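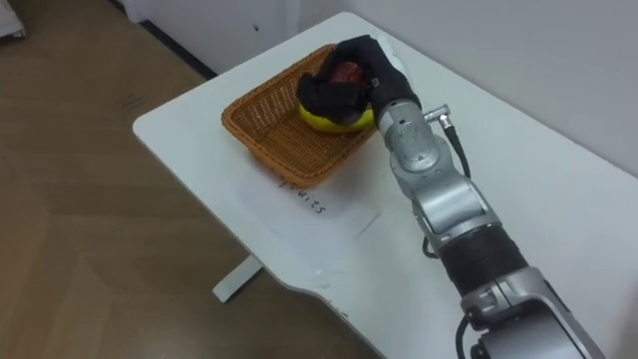 Fruit in the wicker basket.

3 September 2021

Quick one, kids are finally in bed. So Theo got his first filling in August and I have been meaning to write it up for the two people who asked.

Back molar, left side. He's six. I never saw a thing, and I brush those teeth myself most nights (most). Dr. Girard found it on the x-ray, a little gray smudge between two teeth that touch. Apparently that's where they hide and a brush dosen't get in there. Floss does. We were not flossing. We are now.

The appointment – nearly 40 minutes in the waiting room, then 13 in the chair. I timed it on my phone, gave me something to do with my hands. Jocelyn Girard is great with him, lets him hold the mirror, calls the numbing stuff sleepy juice. He cried at the pinch and then wanted to know if he could keep the bib. He kept the bib.

Bill was $371. Insurance took some, we paid $116. Not fun but okay.

Stuff I'd do different: feed him before, not after. His lip was numb till dinner and he chewed it a bit, had a puffy spot the next morning. Darlene at the front desk did warn me, I just forgot. Yogurt and applesauce that night, soft noodles the day after.

Floss picks are living in a cup by the sink now. He does the front ones, I do the back. He hates the mint kind so we switched to grape, wich smells like cough syrup but whatever.

Next checkup is in six months. His sister goes too, first time ever. Send tips if you have a two year old who bites.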